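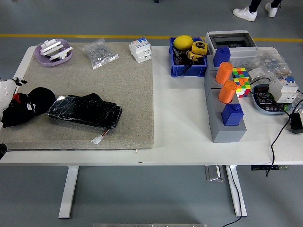

Workbench inspection – electrical sorting table
Site: Osudcombe workshop, room 318
Date: Monday, February 2, 2026
Form: Skiltura bench check, revision 2
Ratings: OK / Action / N/A

1. Table stands level, legs sound
OK.

2. Floor marking visible, not blocked by the table
OK. Yellow line behind the table is clear. Repaint request from January closed.

3. Mat flat, no curled corners
OK. Felt is for sorting only. It is not a static-control surface and must not be used for open circuit boards.

4. Battery packs stored correctly
Action. Black shrink-wrapped pack on the mat with its connector uncapped. Cap the connector and move the pack to the battery cabinet. Check the wrap for splits before any charging. Packs stay at least 300 mm from metal fasteners, and the bag of screws and nuts is on the same mat.

5. Small fasteners contained
Action. Screws and nuts are in a clear plastic bag. Transfer to a lidded tub and label by thread size.

6. Circuit breakers isolated and tagged
Action. One modular breaker on the mat, not wired to anything. Tag as tested or untested before it goes back to stock. Fadard supplies the tags, up to 20 per bench.

7. Enclosures complete
OK. Box with smoky window stays on the bench until the Teixeira order is assembled. Do not stack on the window.

8. Cables coiled and tied
Action. Tangled dark cables in the bottom of the blue bin, under the tape measure. Remove, coil, tie, and cut off any damaged ends. Small black parts in the same bin to be sorted or scrapped.

9. Non-work items off the bench
Action. Plush toy and lemon-shaped ball to go to the shelf by the door.

10. Mains supply to bench
N/A. Outlets are covered by the room inspection.

Result: bench not released. Items 4 and 6 to be closed before the next shift – the rest by the end of the week.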